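Lamwood Shared Workshop
Kuderano Arm Build: Interim Report to the Zeleke Small Grants Fund
Submitted 2023-05-22 by Blažena Holub, project lead

Status

The arm is assembled and runs under its own controller. Work in this period covered the gripper, the wrist camera mount and the first handling trials on soft produce. The project remains within its approved scope.

Spending

Of the award, 2,810 has been spent, mainly on motors, the power supply and fasteners. The second set of wrist bearings was ordered from Jallby and arrived late, which moved the start of trials back by two weeks. No change to the total budget is requested.

Handling trials

Members have logged 324 grasp attempts to date. Apples were chosen as the first test item for their firm skin and uneven shape. Grip force is set by hand before each session and recorded in the workshop log. Side grasps with both fingers are now the standard method.
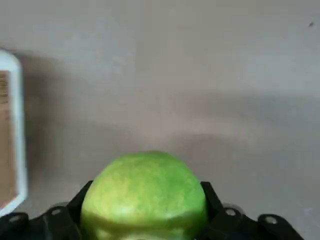 Bruising is checked the day after each session, and affected fruit is noted by session number. Results from pears will be reported separately, as the force settings differ.

Outstanding items

The emergency stop is to be moved to the front of the bench before members outside the build group use the arm. Cable routing at the elbow also needs revision. Both tasks are scheduled for completion ahead of the final report in September.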